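Cokilham Woodworking Board > Toys and Small Projects

Maple base board for shape blocks — edge glued or one piece?

jrankin_shop
Posted 28 Oct 2025

I'm making a set of shape blocks for a preschool room and I need a flat board for the kids to sort them on. The blocks are done. Now I have to decide on the board. I have enough narrow maple left over from a bed frame to glue up a panel, or I can buy one wide piece. The finished size will be close to 20 inches on the long side.

My worry with the glue-up is the seams. If there's a ridge at a joint, a block standing on it will rock, and the tall ones will go over. My worry with one wide piece is cupping. The room has a heater on one wall and it gets very dry.

Anyone made both?

Jessie

oldplane
Glue it up. A wide flat sawn board next to a heater will cup, and then every block rocks. Narrow strips with the grain alternated stay flatter. Scrape the squeeze-out before it goes hard and you won't have a ridge.

Thulani_DP
I disagree with the alternating part. For a small panel I put all the strips the same way up and choose them for color. If it moves, it moves in one long curve and two screws will hold it down. Alternate them and you get a washboard. I have one like that in my kitchen and I can feel every joint with my hand.

oldplane
Then your strips were too wide or not dry.

Thulani_DP
They were dry. They sat in the shop from April on.

unathi.v
I have a maple plank board in use with shape blocks, so maybe this helps. It's bolted down to a perforated bench top. The seams are faint and the blocks stand up on it without trouble.

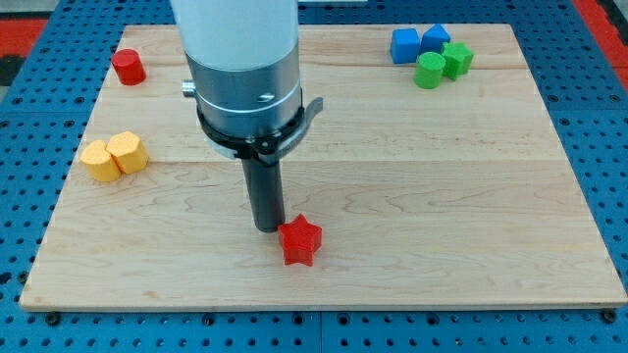
1. Finish
Mine has a plain finish and the grain still shows. I would stay away from anything glossy. Blocks slide on gloss, and a room with big windows will put glare all over it.

2. Block colors
Solid colors look good on pale maple. Red and blue are easy to pick out from across a room. Yellow is the weakest of the four I have, since it's closest to the wood. If your kids will sort by color, use a strong yellow and not a cream.

3. Shapes
Cylinders and squares are quick to make. Stars take the longest. Round the points over a little so they don't chip or poke anyone. Hearts need care at the notch, where the sandpaper never reaches properly.

4. Fixing it down
Bolts along the edge are fine on a bench. For little kids I would go up from underneath so there are no heads on top.

Unathi

jrankin_shop
Thanks, that's useful. What did you put on the blocks? Mine are bare and I was going to use milk paint with oil over it.

unathi.v
I didn't paint those, so I can't tell you. The yellow ones are matte, and I'd go for that again.

P_Bhuiyan
Milk paint is fine but test it on a scrap first. I did a set with red milk paint and oil, and it came off on a damp cloth for weeks. The blue never did. I ended up sanding all the red ones back and starting over. Whatever you use, check that it's sold as safe for toys once cured, and then give it the full cure time on the can.

oldplane
Dye and shellac. Done in an afternoon.

P_Bhuiyan
Shellac goes white when a wet cup is put on it. This is a preschool.

Oratile N
I teach four-year-olds, so a different view. The board matters less than you think. They will use it for ten minutes and then take the blocks to the rug. What I'd ask for:

A raised edge on one side so the blocks don't all go on the floor.
Two of each shape in different colors. Sorting by color and then sorting the same blocks by shape keeps them busy a lot longer than one of each.
Something I can lift with one hand. The last board we were given was too heavy and it lives on top of a cupboard.

jrankin_shop
I hadn't thought about the weight. I can plane the maple down to 5/8. Would that stay flat with a lip on one side only?

Thulani_DP
It should. Don't glue the lip across the end grain or it will split. Put it on a long side.

oldplane
For once I agree with him. Long side.

jrankin_shop
OK, going with the glue-up, lip on the long side, no bolts. I'll cut the strips this week and post again when it's out of the clamps.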